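Nekivness Open Day Recordings: README

What you have downloaded is everything the Trasten lab kept from its open day on 5th December. There are 264 episodes, one folder each, plus a spreadsheet of visitor remarks that got out of hand.

Background

Trasten opens its doors twice a year, in July for the people who pay for things and in December for everyone else. The December crowd asks better questions and leans on more equipment. For this one we picked the plainest demo we had: two arms, one table, one bottle of water, one big green button that says YES. Visitors were brought in by groups of up to 26, stood behind the tape, and watched the robot deal with a bottle. Then somebody's kid asked if it could open the bottle. It can't. Please stop asking.

The program on the door promised "an afternoon with tomorrow's helpers." The author of that line has since been moved to invoices.

What the cameras saw

Each arm carries a small camera at the wrist, and there is a third one at head height. The wrist views are the useful ones for anything to do with grasping, if you don't mind that a good share of every picture is gripper.
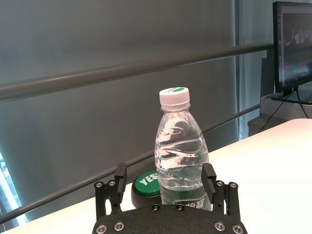
Folder layout

episodes/ has one folder per run, numbered in the order they were saved
wrist_left/, wrist_right/ and head/ sit inside each episode
joints.csv holds arm positions and gripper opening
remarks.csv holds visitor comments, typed in by whoever was closest to the keyboard
bad.txt lists the 7 episodes we would throw out if we were stricter people

Episode numbers skip from 200 to a fresh block starting at 1001. Dunton restarted the logging machine during lunch and it woke up with ideas of its own. Nothing is missing. Sort by the time column in joints.csv and you'll be fine.

Things to know before training on this

The lighting is daylight plus ceiling lamps, and the arms throw strong shadows on a white table. A model that learns to follow shadows will look brilliant until you move it to another room. The head view shows this best, along with how much bare table there is to get wrong.
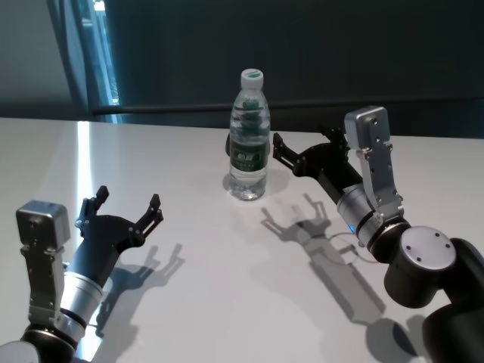
Cremilda Toledo wrote in remarks.csv that she had watched for a good long while, that the arms reminded her of two waiters each hoping the other would take the table, and could we please say in the notes how much of this was a person steering.

Fair. All of it was. Every episode was teleoperated from a desk behind the visitors, mostly by Sarmiento, who has steady hands and a low opinion of crowds. The column "operator" gives initials. There is no autonomous data in this release, whatever the door said.

The bottle and the button were moved by hand between runs, with no particular plan. Near the end of the day the placements get lazier, and so do we. 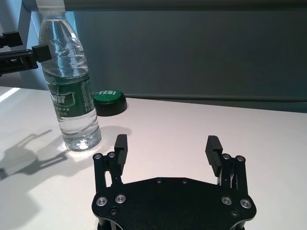
Clear plastic full of water is hard on depth sensing, so expect holes in the depth maps wherever the bottle is. We left them unfilled. If you fill them, tell your own readers.

Audio was recorded and then deleted, mostly out of kindness.

Known problems

Clocks on the two wrist cameras drift apart over a long episode
Gripper opening is logged as commanded, which flatters everyone
remarks.csv contains one recipe for lentil soup, row position unknown

Use

Free for research and teaching. Name Nekivness and the Trasten lab if you publish. Fixes to bad.txt are welcome by mail and will be argued over before they go in.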